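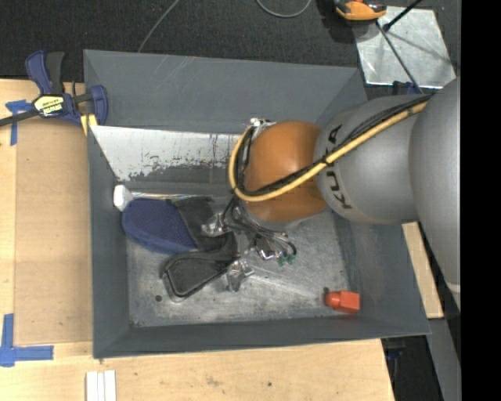 Gray bin, scratched paint on the back wall and bare metal on the floor.

Bare metal, paint, or a liner? What do you do with old bins
Home & Garage > Storage and Organizing

mossybanks
Good morning all, coffee in hand and a question that has been rattling around in my head since January. My husband and I moved to Drerivport to be closer to the grandkids, and the garage came with a whole row of big metal bins that the last owners left behind. I was thrilled at first (free storage!) but the more I look at them the less sure I am. The paint is scratched on most of them and the bottoms are worn right down to the metal. I would love to use a couple for potting soil and bulbs, and maybe one for the birdseed, and the rest for garden tools. Do I strip and repaint them, put some kind of liner in, or leave well enough alone and stop fussing? My husband votes for the last one, but he votes for that on everything.

tinlidtom
Welcome to the headache, mossybanks! I've been keeping things in old metal bins for 35 years and I'm in your husband's camp, at least for the tools. Scratches on the walls don't hurt a thing. Wipe them out, let them dry with the lid off, and put your rakes and hoses in. I have one that came out of my father's feed shed with hardly a lick of paint left in it, and it has outlasted two garages. If you see orange, go at it with steel wool and a little oil on a rag, and then go have your lunch.

Soil is a different animal, though. Potting soil stays damp, and damp against bare metal all winter is asking for trouble.

paperwhite_gal
I'm going to disagree with Tom a little, and I say that with love as I've learned half of what I know from his posts. I would paint them all, tools included. Garden tools come in wet no matter how good your intentions are. I did mine with the Stirnenberg enamel, two coats, and it was a lovely weekend job with the radio on. You do have to scuff up whatever paint is left and wash everything down first or it will peel on you in sheets, ask me how I know. Mine have gone seven years and I've touched up one corner.

tinlidtom
Paint on the floor of a bin you drag a shovel in and out of? It'll be gone by the Fourth of July!

paperwhite_gal
Then you hang up your shovel, Tom, like a civilized person :)

hollowaycreek
Can I ask what was in them before? I'm not trying to be a worrywart, but that would be my very first question before any birdseed or bulbs went near them. Old garage bins have held all kinds of things, weed killer and motor oil included, and old paint can have lead in it. The hardware store sells little swab kits for that. Please don't start sanding until you've tested, especially with grandkids running in and out.

mossybanks
Oh my goodness, hollowaycreek, I had not even thought about lead and I'm so glad you said it. I have no idea what was in them. One smells a bit like a gas station if you stick your head in (which I did, naturally). I'll get the swabs before anybody touches anything, and the smelly one is going to be for tools and nothing else.

hollowaycreek
Good plan. For the seed I would skip the old bins altogether and buy a new galvanized can with a tight lid. I got mine at Karamanlidis, the feed and farm store out past the highway here, and the mice have given up on me completely.

dorset_pans
Liner person checking in! I know we're a small club. I use the Tellaseck mats, the thick rubbery kind you cut with a utility knife, and they're wonderful for tools because everything stops clanging around. They're also a lot quieter if, like me, you garden at six in the morning and have neighbors. I just lay mine in loose so I can pull it out and hose it off.

tinlidtom
Mats trap water underneath. I pulled one out of my brother-in-law's truck box and the metal under it looked like a cornflake.

dorset_pans
Well, that's why I pull mine out and hose it off, Tom! Every spring and every fall, and I dry the bottom with an old towel. I'll give you that if you put one in and forget about it for almost ten years you'll be sorry.

mossybanks
You are all so kind, and I think I've got a plan out of the arguing. Swabs first. If those come back clean, I'm painting one bin for the bulbs and trying a mat in the biggest one, and Tom can have the satisfaction of knowing the smelly one is staying just as it is. The soil can stay in its bags for now, up on a shelf. I'll go look for a can for the birdseed too. Does anyone keep their dahlia tubers in shredded newspaper, or should it be peat?

paperwhite_gal
Newspaper! But start a new thread for that one, Tom has opinions on peat and we'll be here until supper.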